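Ticket 177 — product pages on Skostovgate shop return blank main image after catalog import

Opened by: Mercedes Taipe
Assigned to: Tamara Dobre
Opened: September 14, 2005
Status: resolved, follow-up pending

**Reported behavior**

After the overnight import from Nemus, a number of product pages load with text and price but no main image. Thumbnails on the category pages are fine. Same result in two browsers and on a second machine. Clearing the browser cache makes no difference.

**Environment**

- Shop front end on the Trendmont server
- Catalog export from Nemus, comma-separated, one row per product
- Image store on a separate volume, mounted read-only by the web process
- Import script last changed in May

**Log**

1. Compared the product table against the export file. Row counts match. 78 rows have an image path that does not resolve on disk. All 78 are in the Home category.

2. Checked the image volume. Mount is up, free space is normal, permissions unchanged. Files can be opened directly from the shell as the web user. Not a mount problem.

3. Pulled one affected record for a closer look, the glass vases group listing. Database has `home/vases/Glass_Set.JPG`. Disk has `home/vases/glass_set.jpg`. The file itself is intact and opens normally when requested by its real name.

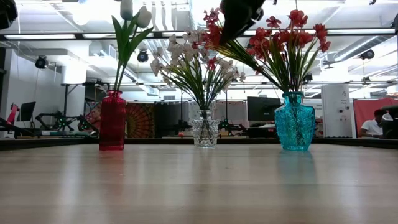
4. Repeated the comparison for the other affected rows. Every one differs from the file on disk by letter case only. The old server ignored case in file names — the Trendmont box does not.

5. Looked at why thumbnails still work. The thumbnail job writes its own file names from the product number and never reads the path column. Expected, no action.

6. Checked where the mixed case comes from. The Nemus export used to pass through a cleanup step that lowercased the path column. That step was skipped when the nightly job was moved. The script is still on the server but is not called from the new schedule.

7. Ran the cleanup step by hand on a copy of last night's export, then imported the copy into the test database. Unresolved paths: 0. Ran the same against live. First attempt stopped on a lock held by the search indexer. Waited for the indexer to finish and ran it again without errors.

**Comment — M. Taipe**

Confirmed on my side, images are back on the Home pages. Three listings in Kitchen still show last season's picture. Is that the same fault?

**Comment — T. Dobre**

Separate fault. Those paths resolve correctly, but the files behind them were never replaced. Please open a new ticket against content and attach the replacement files. I have left the Kitchen rows alone.

**Cause**

Path cleanup missing from the nightly job after the server move. Case-sensitive file system exposed it.

**Fix applied**

- Cleanup step restored ahead of the import
- Job now stops and mails the Mnguni support queue if any path fails to resolve
- Import log kept for 7 days, previously overwritten on each run

**Open**

- Add the path check to the move checklist
- Ask Nemus whether the export can write lowercase paths directly — no reply yet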